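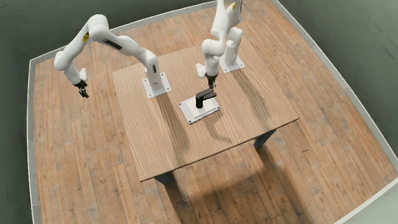

Wurndale's free port turns three, and it's growing fast

If you haven't been out to the Wurndale waterfront lately, go! The duty-free zone marked its third birthday in March, and the numbers the regional development office put out afterward are the best we've had to report in this newsletter. The zone now supports 3,922 jobs, and regional output rose 7 percent last year, up from 6 percent the year before.

Most of the growth came from food processing and ship repair, two trades the region already knew well. Lagman moved its cold storage business over from the mainland last fall and has already asked for a second plot beside the rail spur. Zomow, which repairs small ferries and fishing boats, is taking on apprentices from the technical college at Arberg (applications go through the college, so please don't call the yard).

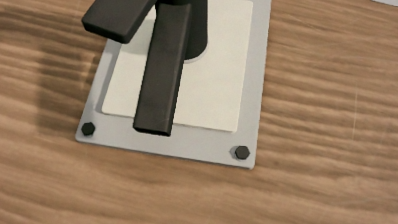 Wood-grain tabletop with a light gray metal plate.

What makes me happiest is the change to the import rules. Companies in the zone can now bring in equipment and raw materials without paying customs duty up front, and goods that gain enough value here can be sold on the mainland duty-free. Small firms had been asking for that from day one. The paperwork has come down to a single form, and you can file it at the Harbor Street office or online.

Abbas Talebi, who heads the zone's business desk, told our members' breakfast that the next job is housing. Rents near the port have climbed quickly, and workers are riding the bus in from Arberg and beyond. A plan for new apartments on the old cannery land goes to the regional council this spring, and we'll print the meeting details as soon as they're set. 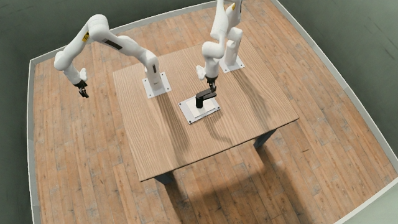

Two white robot arms on a wooden table.

The next round of plot applications is open now. Members who want help with the form can bring their papers to our office any morning.

April 2026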